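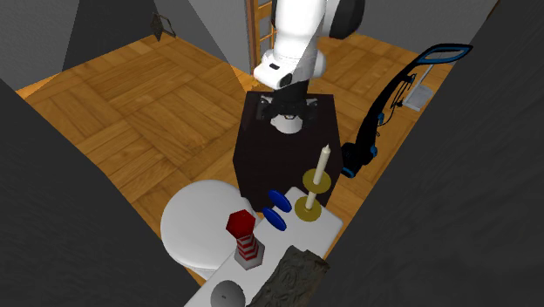

The simulated room, with the arm over the dark cabinet and the long white table in front.

Home | Projects | Reports | Partners | Contact

Juleo evaluation: progress report to the Farport fund
Tuesday, June 25, 2024
By Aba Quartey

Dear Áine,

Thank you for your patience while we got our numbers straight, and for the kind note you sent after the last call (it went round the whole office!). You asked for a plain account of how we are getting on with Juleo, the simulation package we are reviewing on your behalf, and I'll try to give you one without wandering too far.

The short version is that we are a little past the middle and mostly pleased. Teodoro Arrieta has now put 642 practice episodes through the household rooms, and we expect to reach 1,406 by the time the license runs out in November. The rooms come ready furnished, and I have grown rather fond of them. The one we use most has an orange-brown parquet floor, a ladder against the back wall, an upright vacuum cleaner with blue trim, and a table with a candle holder and a little red and white striped tower on it. Clutter was high on your list of questions, and I think Juleo does well there. Swapping one set of objects for another takes Teodoro a few minutes, and he tells me he has stopped keeping the manual open while he does it.

We are less happy with the lighting controls. Dark furniture comes out very dark under the overhead setting, and Abimbola Balogun spent most of a week trying to brighten the side panels without washing out the table. Sheehan, who sell the package, answered her politely and have promised a fix in the next release. I would hold off on judging that part until we have it in hand.

Contact behavior is the other open matter. Small rounded things still slide more than they should when the fingers close, and Donal Cullinane is running the same 30 grasps at each friction setting to find out where it goes wrong. He has more than 300 logged so far and would like to finish before he writes anything down, so please bear with him.

On money, we are inside the budget. The Estby workstation arrived late but at the quoted price, and I don't expect to ask you for anything further this year. I would like to keep the second Juleo seat through the fall, if you are comfortable with that, so Abimbola and Donal can stop taking turns.

Do call if any of this is unclear. I'm always glad to talk it through.

With warm thanks,
Aba

Last updated: June 2024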